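工单 Weltilero-199：毛绒类与缎面类物品的抓取判定不一致
状态：处理中（第三次从“已解决”改回来）
模块：手持夹爪示教 / 接触时刻标注
日期：2022年9月25日

现象
用 Praleck 标注脚本跑家居软物这一批，共1848段。硬物基本没毛病，盒子就是盒子。一到软物，脚本就开始有自己的想法：夹爪开度不再变化，它记一次“抓稳”；绒毛被压下去一点，开度又动了，它再记一次。最热情的一段里，同一次抓取被它庆祝了5回。

影响
训练出来的策略学会了犹豫。夹住，松一点，再夹住，像在超市里捏桃子。

已排查
1. 时间戳。两路对过，没有漂移。怀疑它怀疑了一个下午，在此道歉。
2. 开度零点。重新标定，结果照旧。
3. 六月那版的平滑窗口。改回旧值，重复标注少了，真正的抓取也跟着少了。这就是第一次“已解决”的由来。
4. 按材质分开看。长绒的东西，指尖碰到毛和压到里面的实处是两回事，脚本一律当成接触。缎面的问题反过来，料子薄，开度几乎一步到底，脚本有时认为什么都没夹到，判为空抓。

下面是两类各取一段，都夹在指间，拖鞋归长绒，蝴蝶结归缎面。
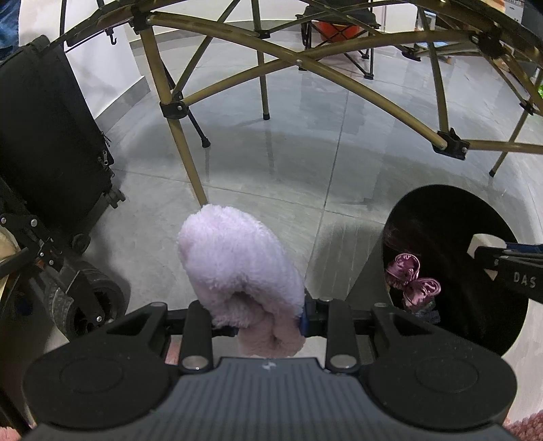
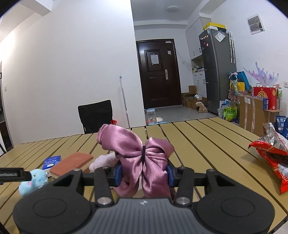
临时办法
单一阈值先停用，改成两段判定：开度变化率降到阈值以下，只记“候选”；随后连续40帧物体相对指尖没有明显位移，才升为“抓稳”。空抓不再只看开度，要同时看指间画面。
在软物子集上重跑，长绒的重复标注大约去掉了八成，缎面的误判空抓也少了。剩下的多半是夹着东西还在转手腕的片段，画面一转，位移估计就跟着晕。

Fagundes 回复：
两段判定我同意，但40帧别写死。示教的人手快，夹起来就往下一处送，有的片段从闭合到松开都凑不满40帧，照这个规则会全部留在“候选”，等于换个地方丢数据。建议按片段里闭合阶段的时长取比例，再设个下限。另外请把去掉的那八成抽一部分人工看一遍，上次平滑窗口的数字也很好看。

处理记录
接受。“数字也很好看”这句已原样抄进测试说明的第一行。
比例版本放在 Rirero 分支，默认关闭。人工抽查先看长绒，再看缎面，两类分开报，不许合成一个平均数。
转手腕的问题另开工单，不在这里续。
本单在抽查结果贴上来之前保持打开，请勿顺手关闭，包括我自己。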